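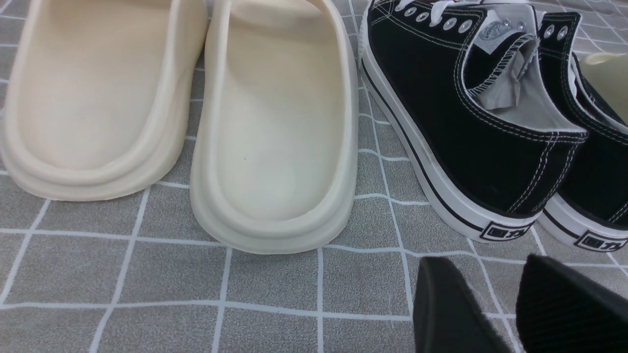
Timerier is a collection of short written profiles of screen and stage performers, assembled by Denent for research on biographical text. The current release holds 1744 profiles in American English, each with a short table of credits. Profiles were written by contracted contributors from published interviews, cast lists and press kits, and cover careers in film, television and theater. Many contain passages on off-screen life, and these are annotated separately from the career material. Clothing is the most common topic in such passages, down to items as plain as a pair of cream slide sandals with thick, rounded soles, and is labeled "wardrobe" when it concerns a role and "personal style" in all other cases.

Contents

Each record consists of a performer identifier, a profile text, a credits table and a list of topic labels. There are 24 topic labels, defined in the file labels.txt. A profile may carry any number of them. Credits give the title, the year of first release and the name of the part as billed. Uncredited parts are included only when two independent sources agree.

Annotation

Labels were assigned by two annotators working separately, with disagreements settled by Yvonne Ellwood, who also maintains the label definitions. Sequels and revivals proved the most difficult area – contributors often gave the year of the original production in place of the later one. Such dates have been corrected in the credits table but left unchanged in the profile text.

Processing

Profiles were trimmed to a common length with Cropper, which removes whole sentences from the end of a text and does not alter those that remain. Quotation marks and apostrophes were made uniform. Spelling of character names follows the billing, even where fan usage differs.

Known limitations

Film actors are heavily represented, and stage careers outside large cities are thinly covered. In 21 profiles the credits table is incomplete; these are marked "partial" and should be left out of any work on career length. Statements of opinion about a performer's talent or looks belong to the contributor and have not been reviewed.

Access and corrections

The collection is distributed through Firnbridge to registered users. Version 2 replaces the earlier release in full, and record identifiers are not shared between the two. Requests for correction should state the identifier, the sentence concerned and a published source. Corrections accepted by the end of February will appear in the next update.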